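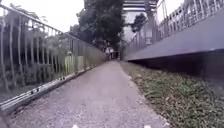

Forum Robotique mobile extérieure > Navigation > Pannes et retours terrain

Sujet : Arrêts de sécurité intempestifs entre deux garde-corps

brunel_nav
Bonjour,
Nous exploitons un quadrupède Skalix en inspection sur le site de Brunthorpe. Sur l'allée bordée de barreaux des deux côtés, il se met en arrêt de sécurité sans obstacle. 9 arrêts sur 56 passages en mars, toujours dans le même tronçon. Journal : « écart odométrie/lidar hors seuil », puis coupure de la consigne de marche. Il s'assoit et attend un réarmement manuel.
Firmware à jour, lidar nettoyé, batterie hors de cause. Des idées ?

tof_67
Aliasing sur les barreaux. Motif périodique, le recalage peut se décaler d'un pas ou plus sans que le score bouge. L'odométrie des pattes dit une chose, le lidar une autre, le superviseur coupe. Comportement normal du superviseur, à mon avis. Tu as une vue du tronçon ?

brunel_nav
Caméra fixe, flux basse résolution :
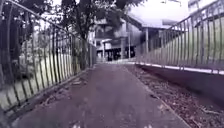
Caméra fixe, barreaux à gauche et à droite, bâtiment au fond.

karst
Pas convaincu par l'aliasing seul. Il y a de la végétation derrière la clôture de gauche et un bâtiment dans l'axe, donc de quoi se recaler en longitudinal. Je regarderais d'abord le glissement des pattes. Feuilles sur enrobé, appui qui part, l'odométrie surestime l'avance. On a eu ça chez Brellance pendant des semaines, en accusant le lidar.

tof_67
Un feuillage qui bouge au vent n'est pas un bon amer. Quant au bâtiment, encore faut-il qu'il soit à portée utile. Quel réglage de portée ?

brunel_nav
Portée limitée à 3 m dans la config d'origine, pour alléger le calcul. Donc le bâtiment n'entre pas dans le recalage. Pour les feuilles, je vérifie. 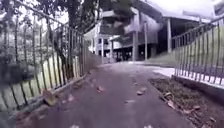 Même allée, caméra fixe. Feuilles mortes sur l'enrobé.

karst
Quelques feuilles sur la voie, davantage à droite côté terre. Ça ne prouve rien, mais compare le courant moteur des pattes au moment de l'écart. En cas de glissement, tu auras un creux net juste avant le défaut.

sisodia_integ
Intégrateur Sisodia. Ne relevez surtout pas le seuil du superviseur pour faire taire le défaut. L'écart peut atteindre jusqu'à 200 mm avant coupure, c'est déjà beaucoup dans un passage étroit avec une bordure. Un robot mal localisé qui continue de marcher finit dans le garde-corps ou dans un piéton.

brunel_nav
Le seuil reste où il est. Courants relevés sur les 9 défauts : creux visible sur deux, rien sur les autres. Le glissement n'explique donc pas tout.

tof_67
Ouvre la portée et rejoue les enregistrements hors ligne avant de toucher au robot.

brunel_nav
Rejoué avec la portée ouverte : l'écart disparaît sur six enregistrements et reste sur 3, dont les deux avec creux de courant. Je passe la nouvelle config en essai, opérateur à côté avec l'arrêt d'urgence.

karst
Il t'en reste un sans explication. Regarde la synchro des horloges entre lidar et calculateur.

brunel_nav
Noté. J'extrais les horodatages et je les poste ici.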